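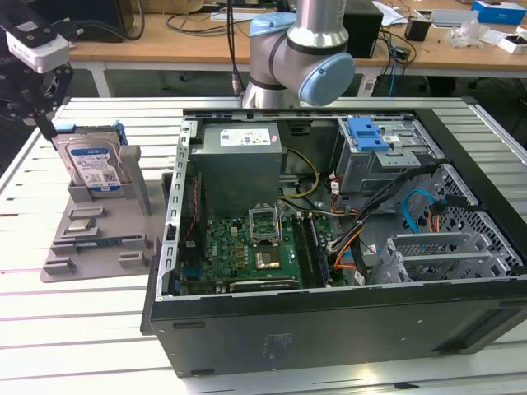 The soap has not set. It has been nine days since I poured it, and it still has the body of warm pudding and the color of a church basement. I wanted to check what I did differently from the last batch, the one that at least held the shape of the loaf pan, but the notes for that one were typed, and the Dell is lying on its side on the slatted table with the motherboard out in the open for all to admire. So I am writing this one by hand, like the pioneers, who presumably also couldn't find a pen.

What I do remember: two buckets of ash, all oak, sifted through the old window screen. Rainwater through the barrel, with straw at the bottom. The lye came out the color of weak tea and I boiled it down until an egg floated, which every book tells you to do and no book tells you what kind of egg. Mine was from the store and had probably been looking forward to floating for a month. Then 700 grams of lard from Gebremedhin Zeleke, who wanted the tub back, and four hours of stirring on the back step.

Around hour three I started reading the long thread on ash soap, which has 3,151 posts. I got as far as the argument about whether hickory is better than oak. It gets personal very fast.

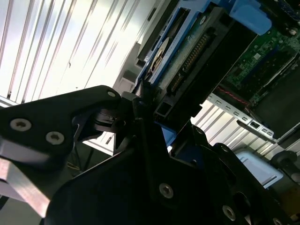 Zewditu came by before supper, stuck a finger in the pan (gloved, she's not a fool) and told me it was never going to be a bar. Potash lye makes soft soap, she said, it always has, and if I wanted bars I should have put salt in while it was hot. Her aunt kept hers in a crock and dipped it out with a spoon, and people were glad to get it. I asked why she hadn't mentioned salt in August when I was burning all that oak. She said I hadn't asked, I had announced.

Fair enough. She also thinks there's lye left over in it and that I should put it back on the heat with more fat before anybody washes a face with it. I had been planning to give a jar to Sosina for her birthday. I will give her a scarf.

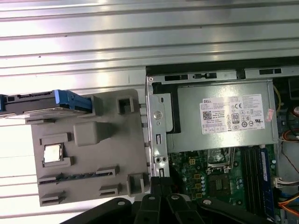
The salt business bothers me, though, so I looked it up in the brown book after she left, and there it is on the very page I had been using, under a lard stain. A couple of handfuls, stirred in at the end, and the soap is supposed to rise to the top like a curd. My last batch must have gone hard for some other reason. Possibly I cooked most of the water out of it by forgetting it during a phone call.

Plan for Friday, if it doesn't rain: back in the big pot, more lard, salt, and a thermometer this time. Return the tub to Gebremedhin. Buy a crock, in case.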